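Stop scoring the grasp and start scoring the hold

Most manipulation stacks still report a single number per episode: did the object end up where it was meant to be. I think that number is close to useless for two-arm work on soft packaging, and that the fix belongs in the software and logging layer. Another round of policy training won't supply it.

The usual architecture treats a grasp as an event. The planner emits a pose, the fingers close, a flag goes true, and the state machine moves on. For a mug that is adequate. For anything thin and compliant, the flag describes one control cycle and says nothing about the next hundred. The film creeps, the pinch rotates, and the second arm carries on as though the geometry it planned against were still there.

At Willolau we went back through 519 logged bimanual episodes and relabelled them by hand. Of these, 53 had been marked as perception failures. Morven Innes did the first pass and Hamish Kinnear the second, and they agreed on nearly all of them: the detector's output was fine at the moment it was produced. It had gone stale by the time the other arm used it. The Stovholm planner caches the target region at the start of the reach and does not query it again until contact. That is a scheduling decision, and it was being charged to the vision model.

The objection I hear most is cost. Continuous re-estimation of a deformable opening is expensive, and the Forsyth controller has no spare cycles. I accept the second half. But nobody needs a full mesh. A hold monitor can be crude and still beat a Boolean.

What the monitor ought to track is the aperture, as seen from the holding wrist. Clear film is a poor surface for depth sensing, and whatever sits behind it contributes colour and edges that belong to something else. A zipper seal is far better behaved. With the fingers pinching one end of a light-blue strip, the two sides bow apart in the middle, and that gap can be fitted as a lens shape with very few parameters, even with a green basket showing through the plastic and the other arm already reaching into the bag. Track the width of the gap, publish it with a timestamp, and let the reaching arm's planner refuse to advance when the value is old or shrinking.
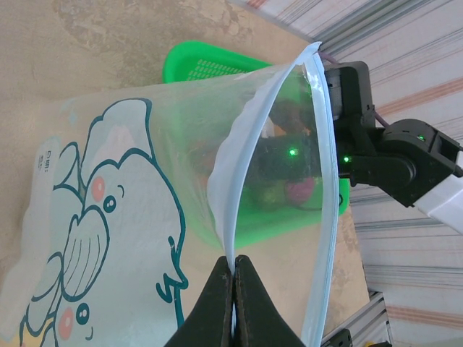 The second change is to the logs. Every episode should carry a hold-quality trace for each arm, stored beside the joint states and on the same clock. Our Iscombe format has no field for it, so people write it to a side file, and side files go missing. Adding the field is a morning's work. Persuading four teams to populate it will take longer, and I would sooner have that argument now than relabel the next batch by hand.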